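Snack table returns to Weller reading room

The self-service snack table at the Weller reading room is back for the winter, with a new layout and a wider choice of things to eat.

Clear stepped shelves now hold the packets and small containers, and there are trays and round woven baskets alongside. Cúc Bạch, who runs the reading room, said the old arrangement of cardboard boxes had made it hard to see what was on offer.
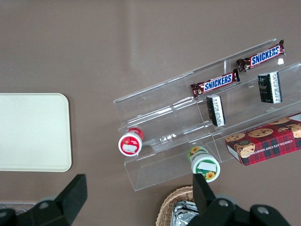
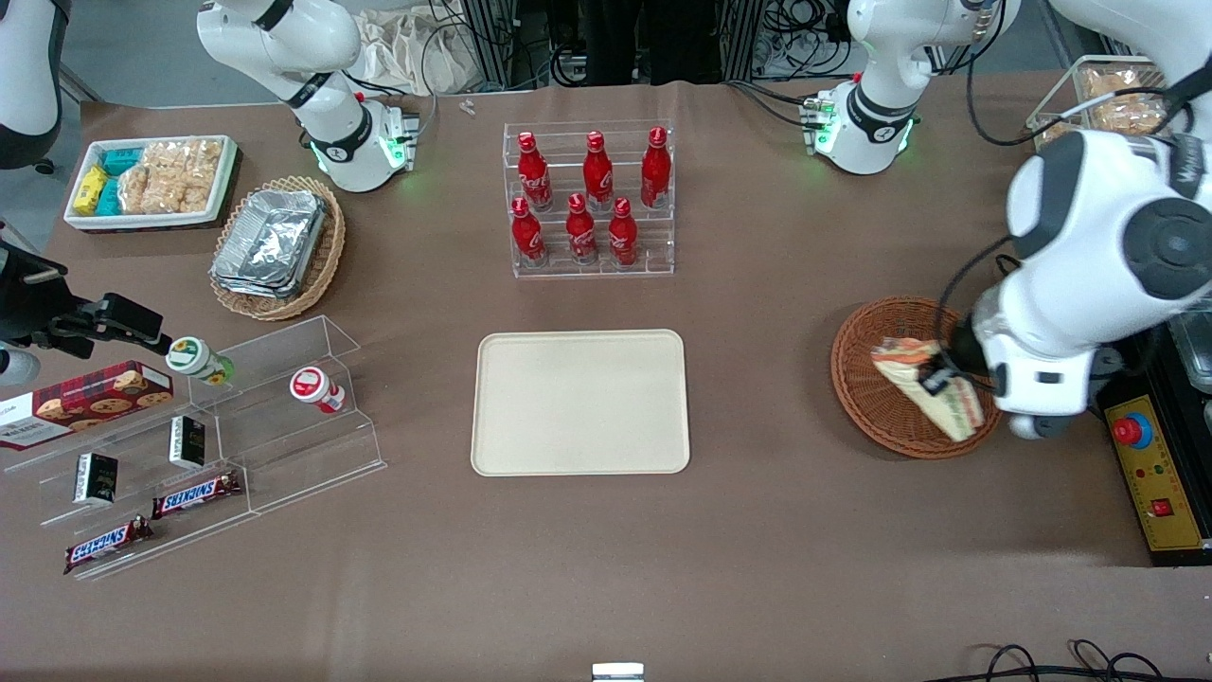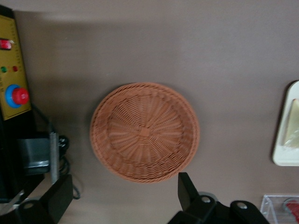 Snickers bars and chocolate chip shortbread in the first picture, Coca-Cola and rice crackers in the second, and one of the woven baskets in the third.

Do I need to be a member to use the snack table?
Anyone with a day ticket or a reading room card can use it. Day tickets are sold at the front desk and cost the same as last year.

The table opens at 10 in the morning and is cleared at half past four. Food may be eaten in the side room and the corridor, but it still can't be taken to the desks or near the map drawers.

Last winter the table raised 600 pounds, of which 200 went on new reading lamps. The rest was put towards repairs to the side room windows, and that work finished in the autumn.

Ngân Tiêu, who orders the stock, said bread and wrapped sandwiches had been the most common request in the comments book. "People come in for the whole day and they want something more than a biscuit," she said. "We had 28 notes asking for sandwiches and two asking for soup. We can't do soup."

Hot drinks are available from the machine by the stairs, as before. Readers are asked to bring their own cup where they can.

The snack table will run until the end of February. Requests for next month's order can be left in the comments book or handed to Thư Dương at the front desk.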